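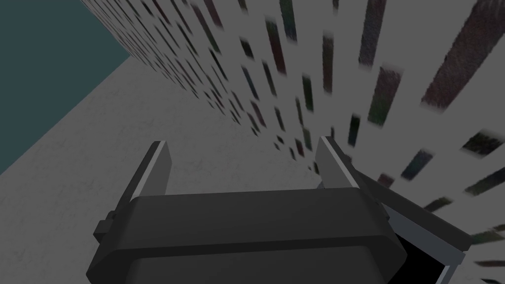 Fostine sells the Ovik finger kit as a 10-minute swap. Ours took most of a morning, and the simulator setup that comes with it didn't help much. The model loads fine, but the default open width was 4 mm off our real gripper, so every taught point needed touching up. The manual says to regrease at 3000 cycles. We had a squeak at 1161. Grip is good, I'll give them that. At this price I'd still look at Teixeira first.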